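Unit 4: Reading a vendor's offer (hands and grippers)
June 2019, notes by Bernadette Strickland

Bring the Zilent quote with you. If you lost it, Selim Polat has copies and a low opinion of people who lose things.

## What is on offer

Zilent sells a multi-finger hand as a kit: the hand, a fabric cover, a mounting plate, a wrist camera and a license for the control software. The brochure calls this "a complete manipulation solution." The mounting screws are on page two of the price list.

The rival bid from Fonau is a plain two-jaw gripper. It has one moving idea and does it all day. Keep it in mind as your baseline whenever the word "dexterous" makes you reach for a purchase order.

## Questions to put to any quote

1. **What does the payload figure mean?** Zilent states 300 grams. Held how? A fingertip pinch and a full wrap are different tests, and the brochure picks neither.
2. **What wears out?** Fingertip pads and covers are consumables. Find the part numbers before you find out why you need them.
3. **How long does a swap take?** Doğukan Akyol timed a pad change at 4 minutes with the right driver. The right driver is sold separately.
4. **Who answers the phone?** The quote says "priority support." Ask for hours and a time zone, in writing.

## The cover

Students always skip the cover, so it will be on the exam. A textile cover keeps dust and crumbs away from the parts underneath, and it hides them from you too. Any inspection schedule has to include taking it off. It also bunches when the hand moves, and loose cloth near a joint deserves a look before every long run. Zilent's manual covers this in one sentence, between the warranty and the recycling symbol.

Compare what is protected with what is left out in the open:

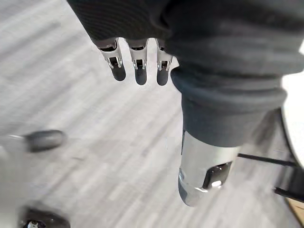 *Fig. 4.1. Fabric over the back of the hand, metal joints exposed, soft-looking dark pads on the three fingers. The thumb is at right.*

For the figure, write down which surfaces you would wipe, which you would replace and which you would need to uncover first. Half a page is plenty. Kerttu Hämäläinen's group argued for two pages last term and was allowed to read them aloud.

## Homework

Write a one-page recommendation to Toritness, our imaginary-budget client with very real opinions. They pack small boxed goods and want one station running by August. Choose Zilent, Fonau or neither — "neither" is a respectable answer if you can defend it. Include the spare parts in your total.

Reading: course pack, section 107, and the pad replacement sheet. Hand in to Beril Yurt, room 603, on paper, stapled.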